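# Week three: quilts
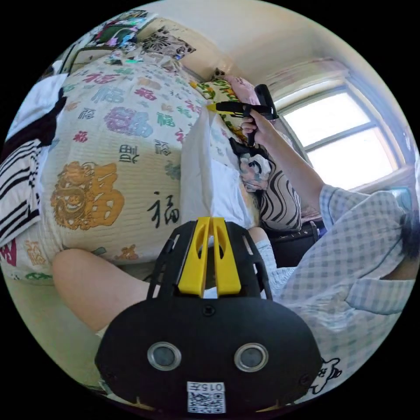
*Skurkwood, July 29, 2022*

The summer project at our robotics club is called Drindel. The goal is 400 recorded demonstrations of people handling bedding with hand-held grippers, which the programming group will use to train a policy for the arm at school. We have 285 so far. The rest have to be done before classes start.

Bedding was my idea and I have some regrets. The first two weeks were cups and boxes, and those went quickly. A quilt never lands the same way twice, so you can't fall into a routine. The big white one with the 福 characters all over it is the hardest. It's thick, and when you pinch a corner the filling slides away and leaves you holding a bit of cover.

Working on a bed is also awkward for people. There isn't a good place to put your legs, and with two grippers going you have to agree on who moves first. Elínborg Thygesen, who runs the club, wants us to talk less and watch the other person's fingers. I found that hard for the first day.

Things I wrote down for myself:

- Close the fingers slowly. Fast closes make the cloth jump.
- Pick up a fold, not a flat part.
- Stop when your wrist hurts. My bad takes all come at the end of a long session.
- Name the files the same evening. I left it for 2 days once and had to watch everything again.

We tried pillows too. They are easier to grab but roll off the edge. Toft, our sorting script, threw out a lot of those takes for being too short, and I agree with most of its choices.

Next week is striped cloth and pillowcases, then back to the quilt.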